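We came to Stostau in February for the kitchenware fair, and I write down what I remember before it goes. The train arrived at 8 in the morning and from the station it is a walk of 40 minutes along the river, or one bus, which we missed.

The fair takes two old market halls. This year it had 104 stands, most of them small family firms. Ploma was the biggest and had the corner near the coffee. They make 3000 pieces in a day, the woman at the stand told us, and they sell almost everything to hotels. For a small shop like ours the smallest order is 200 pieces of one model, and this is too much.

I asked many sellers the same question: what do people really buy again? The answer was nearly always tools for turning and lifting. Pots stay in a family for a long time, but spatulas and skimmers wear out.

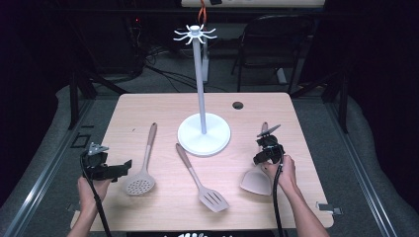
Awwad does not agree with me about the hotels. A hotel kitchen is the hardest test, so if Ploma survives there, we should find two other shops and share one order. I have promised to think about it.

In the afternoon we went to the second hall, where it was colder and the prices were better. Tala, a very small firm, had only enamel bowls and wooden spoons, but they accept orders from ten pieces and they answer letters. We ordered bowls in blue and white.
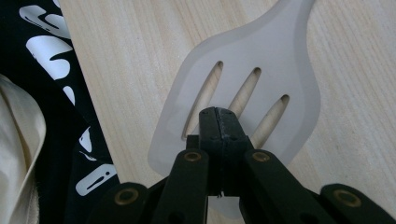

Our shop has one short wall for tools, so I must choose carefully what to hang there. Customers ask first for dark colors, which do not show stains. I still like the pale ones, and a frosted spatula with slots, where the wood of the table shows a little through the rim, looks light and clean to me. My sister thinks it will be yellow after one tomato sauce. We will try a few in spring.

The soup at the fair was good, but bring coins, they do not take cards.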